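Director's Diary, March
Clesham Town Archive

The month opened with the transfer of the Bepari deposit from the old store to the reading room annex. The deposit comprises 2,918 items, chiefly account books, delivery ledgers and correspondence from the Bepari grocery and dry goods business, which traded on the north side of Clesham for three generations. The transfer had been planned for last fall and was put back twice on account of the roof. It has now been completed, and the old store is to be returned to the town at the end of the quarter.

I record with regret that 300 of the ledgers show some degree of damp. The worst are from the lower shelves on the east wall, where the paper has stuck together at the fore-edge. Anoma Barua has inspected them and recommends that they be kept closed and flat until a conservator can attend. Readers who have requested the delivery ledgers have been written to. One has replied at length, and a further letter will be needed.

The cataloging proceeds in the order in which the items were boxed by the family. There was discussion in the morning meeting as to whether the correspondence should be separated and arranged by sender. I decided against it. The family filed letters with the order they concerned, and a letter about late flour belongs beside the page that shows the flour arriving late. Mr. Marikar dissented and asked that his view be entered here. It is so entered.

At two o'clock Shafiq Marikar and I met the supplier of the new shelving, Skandunex, to go over the floor loads. The center bays may be filled to the top shelf. The bays along the window may not, and labels to that effect will be fixed to the uprights before any further boxes are placed. The supplier's drawings showed the radiator on the wrong wall and have been sent back for correction.

The annual grant has been confirmed at last year's level, together with an additional sum of $1,000 for boxes and acid-free tissue. An order has been drafted. It includes 2 rolls of the wide polyester film, which we had been borrowing from the county.

I was asked by telephone whether the Pallunen photographs might be lent for the school exhibition in the spring. I replied that copies could be supplied and that the prints themselves would remain here. A form has been mailed.

The reading room closed at five. The humidity reading in the annex was steady through the afternoon, and the reading for the evening is to be entered by Ms. Barua before she leaves. 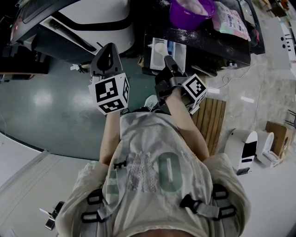 The key to the old store remains with me until the inventory of fittings has been signed.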